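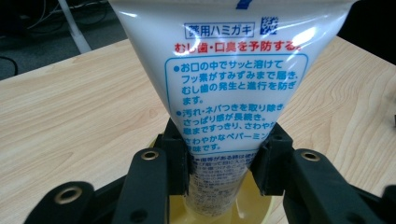
A customer wrote to us in April that she'd had a nightly export failing quietly for most of the winter, and that the first she heard of it was when her accounting team asked why the totals on their sheet hadn't moved. She wanted to know if Firnix would have caught it, and how soon, and whether she'd have to rewrite the job to find out. We get some version of that letter quite often, so let us answer it properly before we get on to the feature list. Yes, it would have caught it. It would have told her the morning after the first missed run, at whatever time she'd picked as the deadline. And the change to her job would have been a single line at the bottom of the script.

Firnix 2
Scheduled job monitoring from Skesoneck

Firnix watches the jobs that run when you aren't looking: backups, exports, invoice runs, cache cleanups, the little script someone wrote years ago that moves files from one folder to another and that half the company turns out to depend on. You tell Firnix when a job ought to run and how long it ought to take. The job sends a small web request when it starts and another when it finishes. If either one doesn't arrive on time, you get a message.

We started building it for our own use. We had a server full of cron entries and a shared mailbox where the output of every one of them landed, and for a good while we believed that having the mailbox meant we were keeping an eye on things. We weren't, of course. A mailbox full of "completed OK" is a very easy thing to stop reading, and a job that never starts doesn't send any mail at all. So the first Firnix was a page with a list of names and a colored dot next to each, and we were so pleased with it that we showed it to everyone who came by the office (they were very patient with us). Most of what follows grew out of things those early visitors asked for.

How it works

Every job you add gets its own check-in address. You can call it with curl, with wget, with whatever your language gives you for making a web request, or with our own small client, which is described a bit further down. A plain GET is enough. If you'd like to send something along with it, use a POST and put up to 80 KB of text in the body, and we'll keep it next to the run so you can read it later. People usually send the last part of the log.

Add /start to the address when the job begins and /fail when it ends badly. Neither is required. If you only ever call the plain address at the end, Firnix will still know that the job ran, but it can't tell you how long it took, and it can't warn you about a job that started and then got stuck. We do recommend the start call for anything that runs long enough for you to go and get a coffee.

Schedules can be written as cron expressions or picked from a menu. Each job has its own time zone, which you set by name, and daylight saving changes are handled for you. A job set for an hour that gets skipped in spring is expected at the next valid minute. In the fall, when an hour comes around again, Firnix expects one run by default, and there's a checkbox if yours really does run both times. We spent longer on that checkbox than on almost anything else in the product, and we're still a little proud of it.

Grace time

Jobs run late. The database is busy, or the machine was rebooting, or the file from the supplier showed up after breakfast. Each job has a grace time, which is how long Firnix waits past the expected moment before it says anything. The default is generous. You can tighten it once you've seen a few weeks of real runs, and the job page draws a simple chart of past durations to help you choose.

If you're not sure what to pick, leave it alone for now. A warning that goes off every other night for no good reason gets muted, and then you're back to the shared mailbox.

Alerts

Alerts go out by email, by text message, or by webhook to an address of your own. You can send different jobs to different people, and you can set quiet hours for the ones that can wait until morning. When a late job finally checks in, a recovery message goes to the same people who got the first one, so that whoever is already hunting for their laptop can go back to bed.

Webhook alerts are sent as JSON and signed with a secret you can change at any time from the settings page. During a change both the old secret and the new one are accepted until you retire the old one yourself. If your end doesn't answer, we try again with longer and longer waits in between, and every attempt is listed with the status code we got back.

The Ratanaporn client

Ratanaporn is our command-line wrapper. You put it in front of your existing command, and it makes the start call, runs the command, passes the exit code through untouched, and then reports success or failure along with the tail of the output. A crontab line that used to read

/opt/jobs/export.sh

becomes

ratanaporn run nightly-export -- /opt/jobs/export.sh

and you don't have to open the script at all. It's a single file with nothing else to install, and it works on Linux, macOS and Windows. If it can't reach us it lets your job run anyway and tries the report again for a short while afterward. Our feeling has always been that a monitoring tool should never be the thing that stops the backup.

A word on passwords and other private matters: Ratanaporn sends the output exactly as your command prints it. If your script prints a database password (it happens, and we've done it ourselves), use the --no-output switch, or the --mask option with a pattern for the part you want hidden. Masking is done on your machine, before anything is sent.

What's changed in version 2

Existing customers will want this part. The job list now loads in pages, so accounts with a lot of jobs no longer have to sit and wait for the whole thing. Tags can be renamed, at last. There's a read-only link you can share with a colleague who doesn't have a login. The API has a new endpoint for creating and updating jobs by name, which makes it much easier to keep your job definitions in the same repository as your code. Old check-in addresses keep working exactly as before, and you don't have to change a thing on your servers.

We also moved everything to the new Jenville data center, and check-ins are now accepted by two separate receivers there. If one is down for maintenance, the other takes the calls. The old receiver address forwards to the new ones.

One thing we took out: the weekly summary as a PDF. Very few people opened it. The email summary is still there and has the same figures in it.

Plans

Starter — up to 54 jobs, email and webhook alerts, one team. Run history is kept for a month.

Team — up to 1,000 jobs, all alert types including text messages, as many teams as you like, and run history kept for a year. Sharing links and quiet hours are part of this plan.

Self-hosted — the same program on your own hardware, delivered as a container image, with a yearly license. You'll need a PostgreSQL database and a mail server that will accept messages from it. Text messages need an account with a provider of your own.

Both hosted plans are billed monthly and can be canceled from the settings page without writing to us, though we do like hearing why. You can move up or down between them whenever you want. If you move down and have more jobs than the smaller plan allows, nothing is deleted; the extra ones are paused, and you choose which.

Things people ask us

Can it watch a website? No. Firnix waits for calls to come in and doesn't make any of its own except to deliver alerts. There are plenty of good uptime checkers around, and several of our customers use one alongside us.

Can it start a job? No again. Your scheduler stays in charge. We've been asked for this more than for anything else, and we do think about it from time to time, but for now we'd like to keep to the watching.

What about jobs that run every minute? Those are fine. Set the grace time to a few minutes, though, or a slow network will have you reaching for your phone all afternoon.

Do the check-in addresses need to be kept secret? Treat them as you would any other key. Somebody who has one can report a run that didn't happen, but can't read your history or change your settings. You can issue a new address for a job at any time.

Getting started

Make an account, add one job, and put the call at the end of your script. We suggest picking something dull and dependable for the first one, just to get the feel of it, and saving the complicated month-end run for later. Then turn that job off on purpose for a day and make sure the alert lands where you expect it to. Setup notes for cron, systemd timers, Windows Task Scheduler and Kubernetes CronJobs are in the documentation, and if yours isn't covered, write to us through the support form and we'll gladly help you work it out.

Page last updated May 17, 2020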